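Collecting Tin Wind-Ups: What Sellers Leave Out
Project report by Meron Feyisa, October 2018

My project was supposed to be about how old toys get their prices. It ended up being about how old toys get their names wrong, and I had a lot more fun with that!

It started with a wind-up duck my neighbor Shona Tamihana gave me. She'd always been told it was a Harkell duck, and the box (which isn't the duck's box, as I found out later) says Harkell on the lid. So I went looking for others. I saved 34 sale listings over the summer, all of them for ducks, frogs or drummers, and all of them with Harkell in the title.

Then I went through every one looking for a maker's mark in the seller's photos. Only 16 showed a mark at all. Of those, two said Damis, plain as day, stamped under the key. The sellers had still called them Harkell — I guess because that's the name people type in when they search. 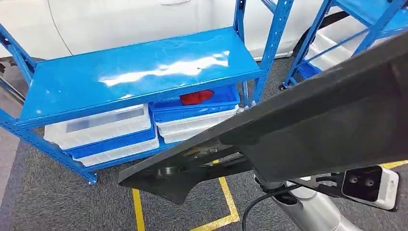
Blue shelving with plastic bins stacked underneath.

I wrote to a few sellers to ask where they got the name. Arūnas Šimkus wrote back the same night with a really long and kind email. He's been buying tin toys for years and he thinks the mix-up goes back to a price guide that put both makers on one page under one heading. I borrowed a copy and he's right, the heading is a mess. There's a drummer on that page with a Damis key and a Harkell caption.

The key is the easiest way to tell them apart, by the way. Damis keys have a round hole in each wing and Harkell keys are solid. Keys do get lost and swapped, though, so I wouldn't bet my allowance on one without checking the stamp too.

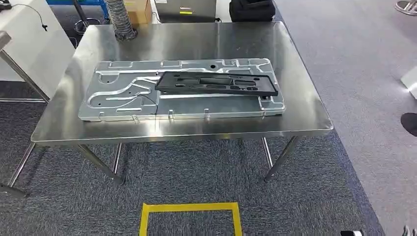

Metal plate with curving channels, on a steel table.

Prices were the part I got least out of. The highest asking price in my pile was 54 dollars, for a frog with no mark showing, and the Damis ducks were cheaper than the Harkell ones. That's too few toys to say much. My teacher, Hanan Saliba, told me to put that in writing, so there it is.

As for Shona's duck, the key is solid but the stamp is rubbed down to one letter, and I can't decide if it's an H or a scratched-up D. I still have to send Arūnas a close-up. If he answers before December I'll add a page to the back of this.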